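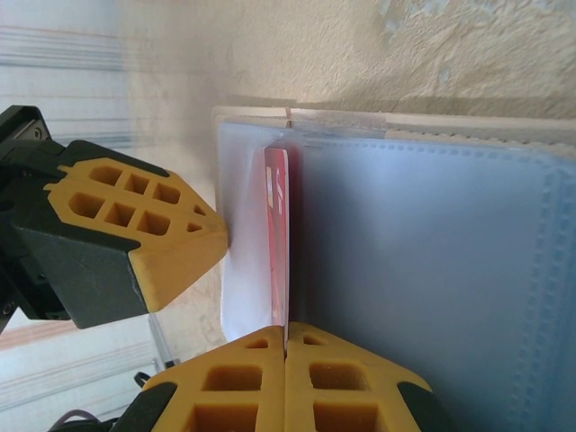

Figure 3. A card at the sleeve. Bremus build, shared workshop.

4.2 Fingertips
Playing cards were chosen for the Bremus build on the grounds that they were cheap and lying about, and we have regretted both since July. Hsueh's first fingertips were solid and behaved like two thumbs in mittens. The lattice pads that replaced them hold a card upright between them, as in Figure 3, and leave the red face mostly unsquashed. Each set took 7 hours to print, during which Tang was asked not to improve the design.

4.3 Two arms, one table
Both arms share a single rail, so each can reach whatever the other is doing and spoil it. We keep a small gap between the grippers in software.
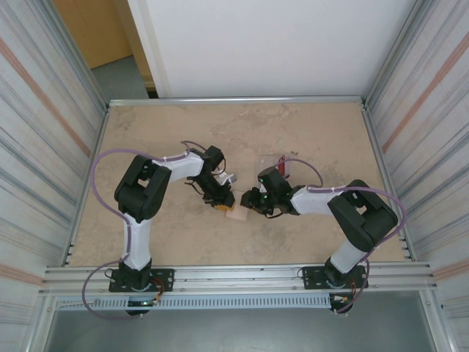 4.4 Trials
We ran 162 trials over 36 evenings, the kettle permitting. A trial ended when a card left the stack alone.

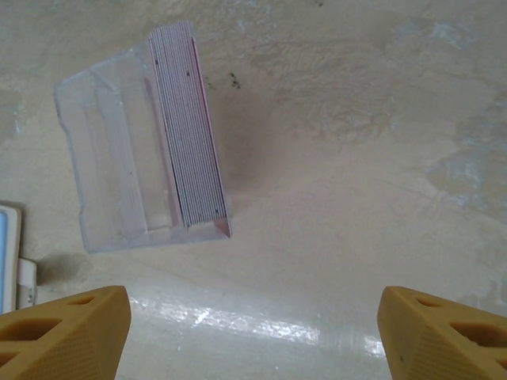 Two cards leaving together counted as a failure, whatever Tang said at the time.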